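Dillville, Apr 12, 2025 — Jernon has released the first results of its household chores program, which tests whether two robot arms at a table can do small jobs people do at home without thinking.

Over 200 tries at sorting and stacking coloured paper, the arms finished the job in nearly 70.
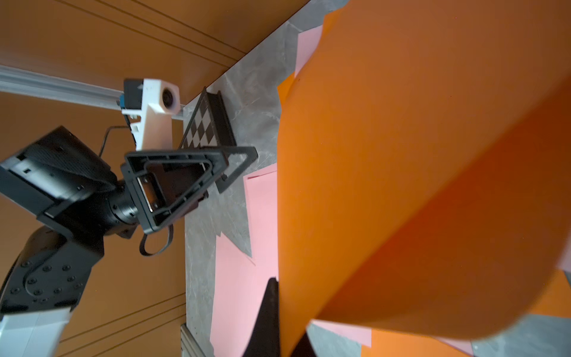
Photo: Jernon. A gripper holds a sheet of orange paper.

Thin, floppy items remain the hardest. Jernon will not offer a home product this year. Trials of shelf tidying begin next at a shop in Dunmore.

Media contact: Jernon, Dillville office.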